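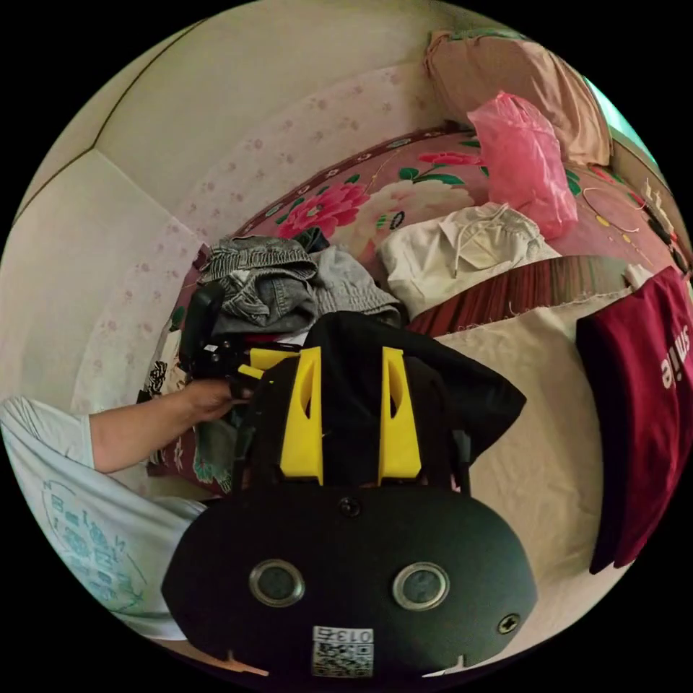 Ticket 1593 – power reads low on Zitent trainer, drops out after warmup
Opened by: Wyn Llewellyn
Status: open, waiting on customer
Product: Zitent wheel-on trainer, Prarer speed sensor, Tudose app on a laptop

2 August 2019
Set up as per the quick start. Tire pumped to 100 psi, roller clamped on, sensor on the rear hub. App finds the sensor right away. Power is way off though. Hard effort, legs burning, app says I'm out for a gentle spin. Crank meter on the same bike reads higher the whole ride. Then after the warmup block the speed drops to zero, comes back, drops again. Avatar just stops on the climb. Annoying.

Already tried:
Restarted app. No change.
New coin cell in the sensor. No change.
Unpaired and paired again. Fine through warmup, then same thing.
Different USB port for the dongle. Maybe slightly better? Hard to say.

Support reply
Hi Wyn, thanks for the detail. Please check which trainer is picked in the app. There are 3 Zitent entries in the list and the power curves are very different. Also check wheel size, the default is 700x23. Can you send the log from a ride where it dropped out?

Wyn Llewellyn
OK so trainer was set to the old model, not mine. My fault, the names are nearly the same. Changed it. Wheel size was wrong too, I run 25s. Power now much closer, still reads under the crank meter but by roughly 2 percent, can live with that.

Dropouts NOT fixed. Log attached. Did the Zambridge loop, lost signal on the second climb both times round.

Support reply
Log shows the speed channel going but heart rate staying up, so teh dongle is probably OK. Two things to try please:
– put the dongle on an extension cable, down by the rear axle
– turn off Bluetooth on the laptop for one ride

Also do the roller tension again with the tire warm. Spin for ten minutes, then do the coastdown.

Wyn Llewellyn
Extension cable on. Bluetooth off. One full ride, no dropouts. Turned Bluetooth back on for the next one and lost it once, near the end. So something there. Fan has a Bluetooth remote, could be that, havent tested with it unplugged.

Coastdown done warm, passes now. It failed cold.

Support reply
Good news on the coastdown. Please do one more ride with Bluetooth on and the fan unplugged at the wall, then send that log. Leave the extension cable where it is. Will keep the ticket open till we have the log.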